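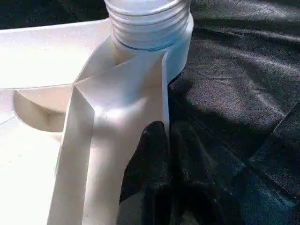 3.2 The chairs and the working surface

Before we come to the handling sessions themselves, it is worth spending a little time on the chair, because so much of what people later told us goes back to how it is made. We settled on the Govari after a long spring of trying out garden and hall seating from several suppliers. It is a plain white plastic chair with four separate legs, sold packed flat, and it is meant to be put together at home by a person who may never have done such a thing before. The seat is a single molding. Its top is smooth and easy to wipe down, while the underside is given over to ribs and recesses that stiffen it, with a thicker socket at each corner to take a leg. The legs are hollow and taper toward the foot. In the version we used, each one screws into its socket by a coarse plastic thread.

We had first hoped to include the Nemo as well, which has a push-fit leg, and readers who know our earlier report will remember how fond we were of it. In the end the push-fit legs proved so hard to remove a second time that we would have needed a fresh set of chairs for every visitor, and our budget would not stretch to that. The Govari can be taken apart and built again many times over, and 30 of them saw us through the whole study.

All sessions were held in September, when the light is still strong in the afternoons and a pale plastic part can look quite different depending on which way it is turned. We noticed this early. A white rib next to a white recess is easy enough to make out when one side falls into shade, and a good deal harder when the whole underside is evenly lit. Several visitors tipped the seat back and forth before choosing a socket, and we came to think of this as part of the job and wrote it down along with the rest. Obinna Nwachukwu suggested covering the table in black so that the loose parts would stand out, and we are grateful to him, as it also kept the seats from picking up scratches. The one drawback is that a loose leg will roll if the covering is pulled tight, so we left a few creases in it and found that they did the trick nicely.

The instruction sheet that comes with the chair asks for the seat to be laid face down with all four legs beside it. Few people kept to this for long. Most liked to have the next leg near the hand they meant to use and pushed the others well out of the way, and some stood a leg loosely in its socket for a while before going back to tighten it. We did not correct them. The stage we refer to throughout as "three and one" is the one shown in Figure 1: the seat is upside down, three legs are up, and the fourth is lying on the black sheeting to the right, its wider end nearer the viewer.

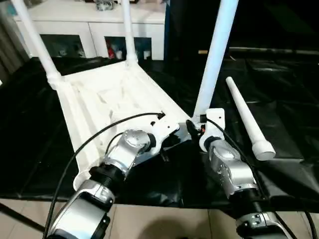
The stage is a useful one to stop at, for the chair is by then awkward in a way that it was not at the start. The legs already fitted are in the way of the forearm, and a person reaching for the last socket has to go around them or over them, or else turn the whole chair – and turning it means finding a safe place to take hold. The edge of the seat is the natural choice. A leg is tempting too, as it makes such a handy lever, but a leg that has only been started on its thread will lean when it is pulled, and then it has to be backed out and begun again.

Taking the chair down brings much the same difficulty in reverse, with one kindness, that the first leg off makes room for the others. We asked visitors to do both, building and taking down, in 2 separate sittings with a tea break between. Seren Bevan kept the written notes, and over 398 leg fittings were entered in her book by the time we finished. A fitting was entered as complete when the collar of the leg met the socket with no gap that could be felt with a fingernail. This is a homely sort of test, we admit, but it served us better than the torque driver we had borrowed from Solanki, whose lowest setting was already too firm for plastic of this thickness.

A word should be said about wear. By the end, 5 of the chairs had at least one thread that had become reluctant, usually from having been started crookedly and then forced. We set these aside and treat them separately in Section 4.3, together with the remarks visitors made about the Gundora stool, which has a metal insert in the seat and did not suffer in the same way. The remaining chairs were wiped, stacked and used again, and their legs were kept with their own seats from one session to the next, each set tied with soft string.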